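Welcome Desk Helper, Gwynne Library

We're looking for someone friendly to join us on the front desk two mornings a week, from July until the end of the summer reading scheme. You'll greet our regulars, help children choose their next book and find lost gloves their owners — yes, even in summer! Some 100 families signed up last year, so it does get lively. No experience needed, just patience and a kind word.

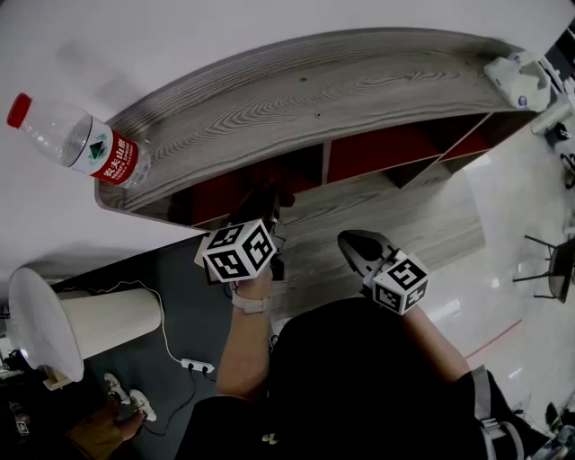
Training is given and the bus fare from Skondell is paid. Do pop in before noon for a form.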